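Cups talk – my notes, Nolton, afternoon slot
(20 mins if I don't waffle. Water on the lectern. Phone OFF)

START

Don't do the long hello. Name, then straight in.

Who has a drawer of plastic cups at home from some fair or concert or other? Hands. Wait for it. Look round properly.

Right. Those are the cups I want to talk about. Somebody bought them, somebody thought they'd come back, and they're in your kitchen with toothbrushes in.

I help run the food and drink side of the Orerlow summer fair. Field, stalls, brass band, one beer tent, one tea tent. August, so it either rains or everybody is thirsty. We stopped using throwaway cups. Some of it went well and a good bit of it didn't and the second part is more use to you.

Not going to do the turtles. Everybody here has seen the turtles.

WHY WE CHANGED

Bins. Really just bins. By four o'clock every one was full and it was all cups, because a cup is mostly air and doesn't squash. Then they blow out. Then you're in a hedge at nine at night with a litter picker and a torch.

Cost of the skip too. We were paying to have air taken away. (pause, this usually gets a small laugh)

First thing we tried was the compostable ones. Careful here, there may be people in the room who sell them. What I can say: ours went in the same skip as everything else, as no one near us would take them. Cost more, same skip. If you have somewhere that takes them, different story. Ring first. Ask for it in writing.

HIRING

So, second year, hired. Sveinbjörnsson. They bring crates, you use the cups, they take the crates away and wash them somewhere else. Lovely. Would do it again for anything big.

Trouble is the lost ones. You pay for each cup that doesn't go back. And people keep them – see drawer, above. We had a nice drawing of the church on ours. BIG mistake. Don't make the cup nice. Plain cup, dull cup, no date on it, no church.

(if time: the man who had a whole stack inside his coat. If not, skip)

Also crates take more room than you think. Dirty ones need to be somewhere the clean ones are not. Sounds obvious. At five in the morning with a van driver waiting it isn't. Mark it out on the grass the night before with string.

DEPOSITS

This is the bit people ask about so slow down.

2 pounds. We tried 1 and people shrugged it off. We talked about 5 and the beer tent said there'd be a riot. 2 works. Enough that a child will go round collecting them for you, and that is half your clearing up done.

Things that went wrong with deposits:

Change. Dear me, change. If you take cash you need far more coins at the END than the start, the other way round from every other stall. We ran out. Queue past the tombola. Now we give tokens and swap the tokens at one table by the gate.

Cards. Refunding to a card is slow and the signal in our field is terrible. Tokens again.

Families. Mum buys 4 teas, kids bring back 3 cups, one of them isn't even ours. Take it anyway. Be kind. Not worth the row.

End of the day. Stay open after the band stops. Everyone comes at once. Put your calmest person on that table – ours is Macario Robles, who used to work a ferry ticket office and can't be hurried. Thank him here, he's driven me over.

WASHING YOUR OWN

OK so this is for the smaller dos. Village hall, school thing, club night, 100 people or fewer. Hiring doesn't really pay at that size, the delivery eats it. Buy your own cups and wash them.

Ask first: what's the sink like? Go and look. Don't ring and ask, go and look. Run the hot tap and see how long it stays hot. The hall in Lelovberg has a beautiful big double sink and a water heater the size of a shoebox. Ran out at cup thirty or whatever it was. Two of us boiling kettles for the rest.

What you need on the day:

washing up liquid, more than you think
two bowls if it's a single sink, one wash one rinse
brush that reaches the bottom – try it in YOUR cup before you buy a dozen brushes
racks
something under the racks that can get wet
clean crates with lids
gloves in more than one size, please

Tea towels – no. I know. Everyone brings tea towels, they mean well, they're soaked in ten minutes and then you're wiping every cup with the same damp rag. Let them air dry. If you have to use something, paper, once, bin it. Or a big pile of clean towels and somebody minding the pile.

And never stack them damp. Stacked damp they stick together and they smell, and you won't find out until the next event when you open the crate in front of people. We did that. Had to send somebody to the supermarket for paper cups. After all that!
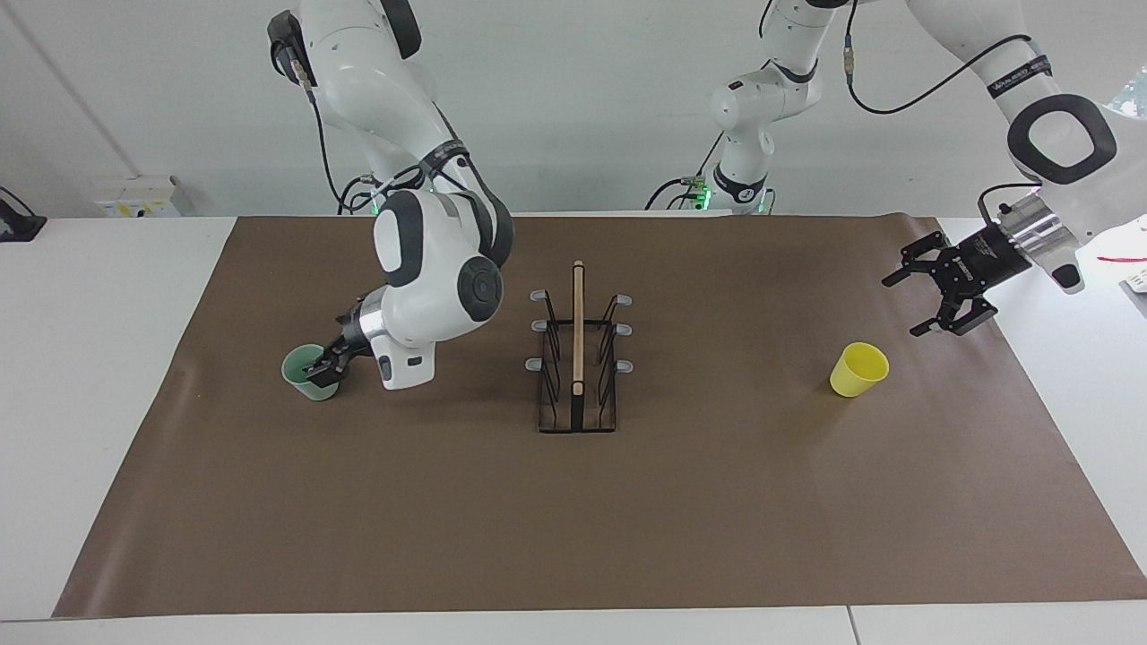 Drying takes longer than washing. Always. People plan the sink and forget the drying, so you get one person scrubbing away and a great heap of wet cups and nowhere to put them. Work it backwards. How much table have you got for drying? That's how fast you can wash. Put your quick washer on something else if she's getting ahead of the racks.

Upside down, and not on a flat tray. Needs air underneath or you trap a ring of water round the rim. Tilt them a bit if the bottom has a dip in it, the water sits in there.

Rush hour. Have more cups than people, so the washing can be slow. 3 cups for every 2 people did us fine for an evening. For an all day thing, 2 each. If it's only tea and coffee you can get away with less, folk hang on to a mug.

Which cups? People want me to name one, I won't. Take a sample home. Wash it hot a lot of times. Squeeze it. Drop it on a stone floor. Put squash in it overnight and see if it stains (blackcurrant is the real test). Check you can get one off another with cold hands. Check the rim – some have a sort of lip that holds dirty water and you'll hate it by teatime. Colours are handy, one for the bar, one for the tea, then you can see whose is whose in the heap.

Writing on them. If you must, small, on the base.

WHO WASHES

Don't leave this til the night. It will be the same two women, it's always the same two women, and next year they won't come. Short turns, half an hour, names on a sheet by the sink. Chair nearby. Somebody brings them a drink. The band can do a turn, they've got arms. (look at the band people if they're here)

HAND OVER

What I'd do if starting again:

Go to one thing that already does it and stand by the returns table for an hour. Don't talk, just watch.
Do the small event first. We started with the fair and it was mad.
Tell the stalls early. Not by leaflet. Walk round. The ice cream man had 5 boxes of his own cups in the van and was quite upset, and fair enough.
One sign, big letters, CUPS BACK HERE. Ours said something about a shared journey towards zero waste and people thought it was a walk.

Is it cheaper? Going to get asked. Year one no. Year two level. After that yes, if you look after the cups and don't count your own hours. Say that bit plainly, hours are real.

Is it greener? Depends how often they get used. A cup used once and lost is worse than the paper one. Keep them going round. That's why I go on about deposits and drying, and not about what the cup is made off.

Lending. We've got crates sitting in a shed most of the year. If you're near enough to fetch them you can have them, all I ask is they come back clean and DRY. Sheet at the back with my number on. Macario has the spare pens.

QUESTIONS

Likely ones –
Glass? Not on grass, no.
Hot drinks in the same cup? Check the maker says so. Ours no, separate mugs for tea.
Dishwashers? If the hall has one and it's a fast one, yes, use it, ignore half of what I said. Home dishwasher, too slow.
Children's parties? Write names on with tape.
Bring your own mug? Tried it. People forget. Keep a box by the door.

Stop at ten to. They need the room for the bread people.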